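Home | Issues | Authors | Submit | Search

4.2 Picking from mixed bins

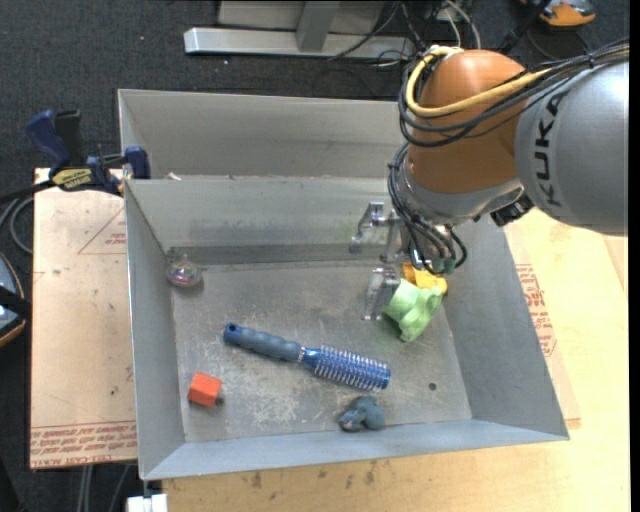
Putting things away is a chore most people do without thinking, and it remains hard for machines. We ran 112 pick attempts with a KUKA arm and a metal gripper, using household items that differ in size, shape and surface. The controller was the Kanach grasp planner with no changes to its default settings. Of the 112 attempts, 63 ended with the item in the target bin.

The failures were uneven. Blocks and other flat-sided items were rarely a problem. Clear or shiny items gave poor depth readings, and the planner often placed the fingers too high. A hairbrush like the one in Figure 3 was usually gripped by the handle, but in 14 attempts, across all long items, the object turned in the fingers and fell before the arm cleared the rim.

Figure 3. Gripper at work in a sheet-metal bin with a round blue hairbrush, a red-orange block and other small items.

Items close to a wall were also difficult. The Laur method pushes such items toward the center first, which adds time to each pick. We did not test it here. At the present success rate, a person would still need to check the bins after every run.

Contact: Tralska Editorial Office | Copyright Tralska | Back to top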